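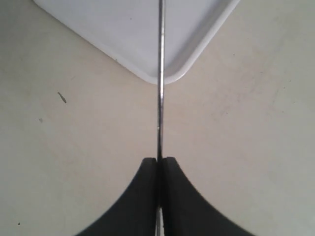

4.3 Recording skewering demonstrations

This section covers the two-arm skewering task used to train the Wuvine policy. One gripper holds the skewer and the other brings the food item to it. Read section 4.2 first if the Drellow wrist cameras have not been calibrated.

1. Set the white tray within reach of both arms.
2. Close the first gripper on the skewer. The rod should sit between the fingertips - if it leans, open and grip again.
3. Pick up one food item with the other gripper. Keep the closing force at 70 or lower on the Clirnia scale.
4. Line up the item with the point and push slowly, in one movement.
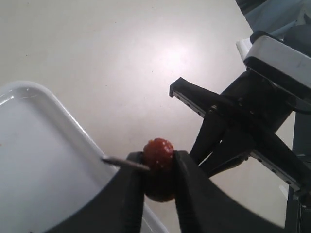 Figure 4-2. Item held between the finger pads, skewer tip showing on one side.

5. Open the free gripper and move it clear before ending the recording.
6. Mark the episode as pass or fail.

Note: Keep failed episodes. The method uses them to train the grasp check. Collect up to 200 episodes per food type.

Caution: Skewer tips are sharp. Stop both arms before reaching into the work area.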